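Cookware Claims: Frequently Asked Questions

Kept by Anwara Khan and Priya Holloway. Last looked over in August.

Is stainless steel really "nonreactive"?

Mostly, for the way people cook at home. You can leave a salad dressing in it and eat the salad. Store something salty or sour in it for days and I'd be less relaxed, whatever the sticker says.

What does 18/10 mean, and should I pay more for it?

It refers to the chromium and nickel in the steel. More nickel helps with shine and rust. For a mixing bowl, I have yet to see a good argument for paying extra. Sellers love the number. Ask them what it does for your pancake batter.

Bovitora says its bowls "keep food fresh longer." Do they?

We wrote to them and asked for the test. They sent a brochure. A lid and a cold fridge keep food fresh. If Bovitora has data, we'll print it here.
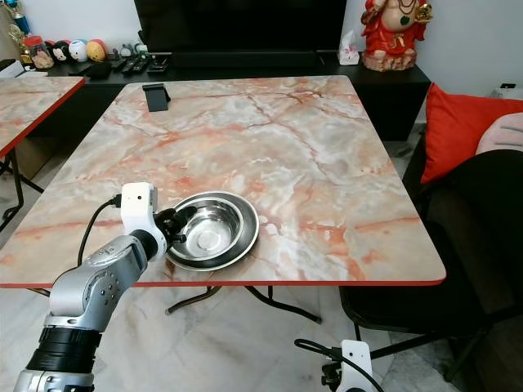 We asked the same of Cloltlow, whose bowls cost $19 each, and got no reply in five weeks. Draw your own conclusions, but I wouldn't pay $19 on the strength of a slogan.

Does the magnet test tell me if steel is good?

No. It tells you if a magnet sticks. Plenty of decent steel is magnetic and plenty isn't. The test is useful if you're buying a pan for an induction stove, and that's about it.

What about the Rosenthal Street store's "lifetime" guarantee?

Read the back of the card. Scratches, dents, stains and "normal wear" are all left out. What's left?

Do I need a special cleaner?

Dish soap first. Baking soda paste for the rainbow marks. Skip steel wool unless you like scratches. The Drultamlow polish did no better than the paste in our kitchen, and we tried it on 9 pieces.

Is a heavier bowl a better bowl?

It dents less and slides less. It's also a pain to lift when it's full. Priya likes heavy ones, I don't, and neither of us can prove a thing.

Can you recommend a brand?

We don't. We also don't take free samples, so please stop mailing them.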